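Visit report: the Hirvonen wallpaper works at Gullorach

Printing, drying and batch control of dark-ground wallcoverings

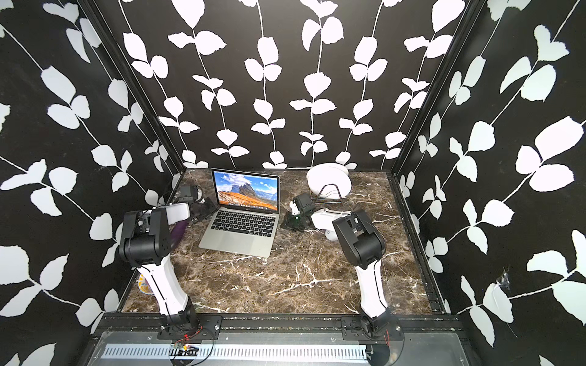

White vines on a black ground, upright on the back wall and diagonal at the sides. The tabletop is marble-patterned.

Hirvonen prints wallcoverings on one site at Gullorach, in a brick building with a newer steel hall behind it. The visit covered the stock room, both printing lines, the color kitchen, the inspection area and the warehouse. Tiina Rissanen, the production manager, led the tour. Eero Lappalainen answered questions on color. The design studio was closed for an inventory and was left out.

Base materials

The works runs two kinds of base. The first is a coated paper, used for the cheaper ranges and for the older patterns that customers still reorder. The second is a nonwoven made from cellulose and polyester fibers with a binder. Paper expands across its width when it takes up moisture from the paste, so it has to be left to soak for a fixed time before hanging. The nonwoven hardly moves, and the paste goes on the wall.

Parent reels arrive wrapped and are kept in the stock room until they have come to the humidity of the hall. Reels are moved with a clamp truck. One reel in the rack had been marked for return with an edge dent deep enough to break the web at the unwind. Rissanen said edge damage causes more stops than any fault in the printing itself, and that most of it happens in transport.

The reel being loaded during the visit held 1,555 meters according to its ticket. The counter at the end of the line gave 1,404 meters of saleable product from the reel before it, which had been ticketed at the same length. The difference is made up of threading waste, color adjustment at the start of the run, the splice and the lengths taken out at inspection. It was described as a poor result caused by a late change in the ground color. I did not get a figure for a good one.

Line one: surface printing

The older line is a surface printer. The web passes around a large central drum, and raised rollers set around the drum each lay down one color. Each roller is fed by a cloth belt running through a color tray. There is no drying between colors, so the wet edges run slightly into each other and the print has a soft, uneven edge. The effect is wanted. Customers who order from this line are paying for it, and the operators are told not to chase it out.

The machine takes up to 12 rollers. Most of the patterns in production use far fewer. Register is set by hand with a wheel at each station, and the operator judges it by eye against a reference length clipped to a board. Kofi Antwi has run this line for most of his working life and sets register while the web is moving at crawl speed. He then brings the machine up in steps and checks again at each step, because the web tension changes with speed and the pattern shifts along the length.

After the drum the web goes up into a festoon dryer, where it hangs in long loops over rods carried by a chain. Air is blown from below. The dryer takes up more floor than the printer. It was noisy, and conversation stopped until we were past it.

Line two: gravure

The second line is rotary gravure with a hot air hood between stations. The cylinders are engraved with small cells that hold the ink, and a steel blade wipes the surface clean before it meets the web. Edges are sharper and the color is repeatable from run to run. Setup is slower and the cylinders are expensive, so short orders do not go here.

Register is controlled by marks printed in the margin and read by optical sensors. The margin is trimmed off later. The line was running Truvenau, a small geometric in gray, and was stopped once during the visit for a blade change. A fine dark streak had appeared in the ground. The cause was a dried particle under the blade. The crew cut out the affected length, changed the blade and were printing again before we had finished in the next bay.

Dark grounds

Much of the discussion concerned black and near-black patterns, which now take a large share of the order book. There are two ways to make them. In the first, the whole width is coated in black and the motif is printed over it in an opaque white. In the second, the black is printed around the motif and the white is the base showing through.

Overprinting is simpler to keep in register, but the white needs heavy pigment loading to cover. If it is too thin, it reads as gray. If it is too thick, it can crack when the roll is wound tightly. Reserve printing gives a clean white and a lighter roll, but every small leaf and stem has to be held open in the engraving, and thin stems tend to fill in as the cylinder wears. Lappalainen prefers overprinting for anything with fine stems. He showed two lengths of a trailing leaf from the Plomska range, one made each way. The reserve version had lost some of its thinnest lines. At arm's length I could not tell them apart.

The other difficulty with a dark ground is the cut edge. The core of the base is white, and a white edge shows at the seam if the drops are not butted tightly. Hirvonen has tested a tinted nonwoven for its black papers. It helps at the seam but costs more, and it cannot be used with reserve printing. The installers' usual remedy is to run a chalk or marker of matching color down the edge before pasting. The works neither recommends this nor forbids it. Lappalainen's only caution was that solvent markers can bleed through into the face.

Dark matte surfaces also mark easily. Paste left on the face dries to a visible sheen. The instruction leaflet says to lift it at once with a damp sponge and not to rub.

Repeat and direction

Each pattern has a vertical repeat fixed by the circumference of the roller or cylinder. The match can be straight, where the same point of the motif falls at the same height on each drop, or offset, where alternate drops are shifted by half the repeat. Trailing plants are nearly always designed as an offset match, which hides the repeat better over a wide wall and wastes more paper.

I asked about hanging a trailing pattern on the diagonal. Helmi Lindqvist from customer support said the question comes up several times a year, mostly from people lining alcoves, display backs and small rooms. It can be done. Her advice is:

Strike a line on the wall at the chosen angle and work outward from it in both directions.
Cut every drop long at both ends, as the angled trim uses far more than a square one.
Dry-fit the corner where the diagonal meets an upright wall before any paste is mixed. The motifs will not match there, and the choice is only where the break looks least abrupt.
Order all the rolls together, from one batch.

The standard roll calculator on the label does not apply to diagonal work. Lindqvist works those orders out by hand from a sketch.

Color kitchen and batches

Inks are water-based and mixed by weight from stock pastes. Each mix is drawn down on the actual base, dried and read with a spectrophotometer against the master. Black is harder to hold than it looks. Small shifts toward blue or brown are not noticed on a single roll but stand out where two drops meet. The works keeps three drawdowns from every mix: one in the kitchen, one at the machine and one filed with the batch record.

Batch numbers are printed on the label and on the back of the first turn of each roll. Complaints about shade almost always involve mixed batches, and the label is usually gone by then. The number on the back was added for that reason.

Inspection and winding

Lenni Eskola runs the inspection table. The web passes over a lit surface at reduced speed, and faults are flagged with a paper tab at the edge. The rewinder then cuts to roll length, skipping the flagged lengths. Short pieces are not joined. They go to sample books if the pattern is current and to baling if it is not.

Faults were shown on a board by the table: streaks, register drift, pinholes in the ground, crushed emboss and one insect. Pinholes are the common one on black. They come from foam in the ink tray and show as white specks. A defoamer is added, though too much of it spoils the adhesion of the overprint.

Finished rolls are shrink-wrapped with the label inside and boxed by batch.

Points left open

No data was available on lightfastness for the new black. Tests were under way and the results will be sent on.

The tinted base was shown only as a hand sample. No printed length had been made on the production line.

Rissanen offered a second visit when the studio reopens, to cover engraving and step-and-repeat. Contact for this is through her office at Gullorach.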